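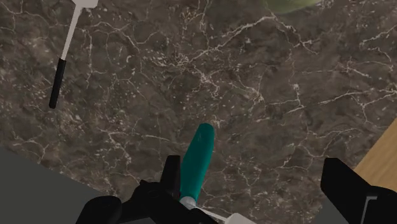
5.2 False grasp reports with thin-handled utensils

Figure 6. Wrist view from the simulated marble worktop. The teal-handled utensil is at the gripper, with the fingers wide apart; a second utensil with a white shaft and black grip lies further off.

The most serious fault we met during the simulated trials was a false grasp report. The controller would state that a utensil was secure, the arm would begin its lift, and the utensil would stay on the worktop or leave the gripper within the first part of the movement. We describe the fault in some detail here as it was missed by our own summary scores for most of the project, and the same check is used in the physical cell at Skutthorpe.

We ran 700 episodes on the kitchen worktop set. Each began with the utensils in new positions and ended when the target was placed, when it was dropped, or when the time limit ran out. The controller reported a secure grasp before lifting in all the episodes counted here. In 40 of them the report was false. Spatulas and other utensils with a narrow handle made up all but 9 of these cases.

The cause lay in how the grasp check was put together. In the version supplied with the Trirnasel controller, a grasp was accepted if either finger registered contact above a set force and the closing motor had stopped. The two conditions were meant to be read together with the finger gap, but the gap was only tested against an upper limit chosen for mugs and jars. A handle leaning against one finger could therefore satisfy the force condition. If the motor then stopped early for some other reason, such as a finger touching the worktop, the check passed with nothing between the pads on the other side.

Figure 6 shows the kind of layout used in these trials. The handle stands between the left finger and the middle of the view, and there is marble in the gap between the two fingers. A rule that looks only at contact force has no way to tell this position from a closed grip.

The background made the fault harder to find. We had first suspected the vision model, and spent several weeks on it. The veins in the marble are thin, pale and branching, and in earlier work the segmenter had sometimes joined a bright vein to the edge of a utensil. When we repeated the failed episodes on a plain grey worktop, segmentation improved but the number of false reports did not change. Sirkka Harju then replayed the contact records with the camera input removed altogether, and the false reports came up at the same points in the sequence. After that we left the vision model alone.

Two changes were made. First, both fingers must now register contact, and the two forces must agree within a set margin. Second, the finger gap is compared with the handle width estimated before the approach, and the lift is held back if the gap is wider than that estimate allows. With both changes in place we repeated the 40 failed episodes from their stored starting positions. Almost all were now caught before the lift, and the arm opened, backed away and tried again. The few that remained involved a handle that turned in the grip once it was off the surface - a different problem, which neither change was meant to deal with.

There is a cost. The stricter check turns down some grasps that would have held, mostly where the pads meet the handle at a steep angle, and the extra attempts make an episode longer. We think this is acceptable for utensils. It may not be for soft items, where the two finger forces seldom agree, and we have left the old rule in place for those.

The safety side should be stated plainly. In simulation a dropped spatula costs nothing. In a shared kitchen cell, an arm that believes it is carrying a tool will move at carrying speed towards a person's side of the worktop, and may drop the tool on the way. Ghada Abu Hammour reviewed the cell's stop rules with this in mind and found that the slow zone was released by the same grasp signal. A false report would have lifted the speed limit as well. The release has since been tied to a separate weight reading at the wrist, and the Ukosow arm in the cell was kept switched off until that work had been finished.

We have not tested the revised check on other grippers. The margin between the two finger forces was set by hand for this pair of fingers and should be set again if the pads are changed.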